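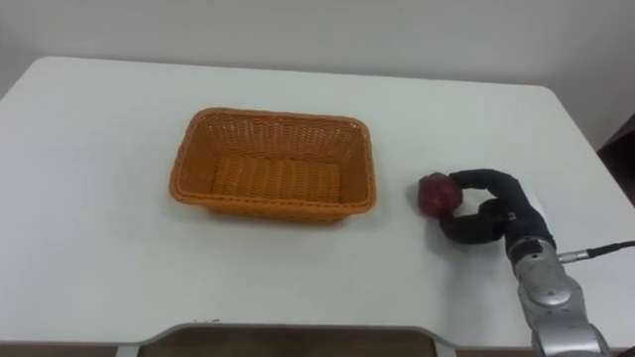 How many demonstrations does a grasping task need before a policy can be trained on it? In our experiments 66 were enough for a single object and a single container, provided that two operators shared the recording.

Home Issues Authors Search
Reading time: 4 minutes

3.2 Collecting demonstrations by remote control

Figure 2. Grasp phase of the basket task, with the multi-fingered hand closing on the red object.

Each demonstration was given by remote control. The operator wore the Ondel glove, which sends finger angles to the hand, and steered the arm with a tracked wrist band. We had first tried guiding the arm by hand, as in our 2013 study, but an operator holding the wrist could not shape the fingers at the same time.

The basket stayed to the left of the object in all recordings. Operators were told to close the fingers slowly and to pause before lifting. Shetty found that without the pause the trained policy often lifted too early – the fingers were still moving when the arm began to rise. We dropped 4 recordings in which the glove lost its signal.

Arm and finger commands were stored together with the head camera view. No force readings were used. The Rostska set, recorded in February at our Vulham laboratory, follows the same procedure and is described in Section 3.3.

Contact: Jayanthi Shetty, Vulham | Copyright the authors | Back to top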